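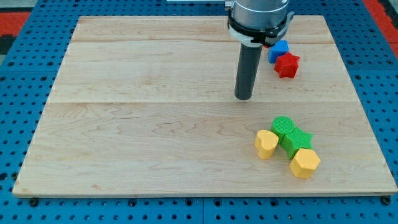 Photo: Elsie Fothergill

Local Government and Planning, Unit 4
How a big transport project gets decided (and who gets a say)
Notes for the class of February 7, 2020

Last time we got as far as the council chamber in Tirnton and ran out of time just as it was getting good! So we pick up with the light rail extension to Gandstead, which is the case we'll use for the rest of the unit. Please have your copy of the planning report with you. If you only read one part before class, read chapter two, on the choice of route.

1. Where the decision sits

The extension needs two separate approvals, and students mix them up every year. The first is the outline vote, where the council says yes or no to the idea of a line and to a corridor on the map. The second is the funding vote, which comes later and releases the money. A member can back the first and fight the second with a perfectly clear conscience, and several did. Keep the two apart in your essays.

The outline vote was held in January. It passed with room to spare, after the two largest groups on the council struck a deal over bus service in the northern wards. The funding vote has no date yet.

2. The people to know

Jaime Peixoto chairs the transport panel and wrote the motion. His opening speech is short and worth reading aloud, because you can hear him trying to hold two audiences at once: the business owners along Busby Road, who want the line built quickly, and the homeowners behind them, who don't want the noise.

Narayanan Warrier leads the opposition group. He let his members vote as they liked on the outline, and this is a lovely example of what we called a "free vote" in Unit 2. Why would a party leader give up control on the biggest question of the year? Think about which wards his members represent before you answer.

Chia-jung Lau sits as an independent. Her amendment on night-time construction was the only one accepted in full. Look at the wording. She asked for very little and she got it.

3. Public comment

This is my favorite part of the whole file. The council received 2347 written comments during the consultation period, and around 1000 of them used the same form letter, handed out by the residents' group in Gandstead. How should staff treat a form letter? Count every copy as a separate comment, or treat the whole pile as a petition? The report does a bit of both (see the table at the back, and the footnote under it, which is easy to miss).

Cristóvão Cardoso's reading for this week argues that form letters deserve full weight, as signing one is still a choice somebody made. I go back and forth on this and would love to hear where you land.

4. Terms

Outline approval: consent in principle, with details to be settled later.
Corridor: the strip of land within which the final route must fall.
Free vote: a vote in which members are not told by their party how to vote.
Call-in: a request that the full council look again at something a panel has decided.
Blight: loss of value or upkeep on property because of a plan that hasn't been carried out yet.

5. For the seminar

We'll split into groups and each group takes one side of the Figueiredo depot question: should the depot be decided with the line, or as a separate application? Bring at least one argument you don't agree with. The best sessions we've had came from people defending the side they'd have voted against!

Reading: Cardoso, chapter three; planning report, pages 1 to 21; Peixoto's opening speech.

The essay is due at the end of the unit, 3000 words, footnotes not included. Send me your title before you start writing, even if it's rough.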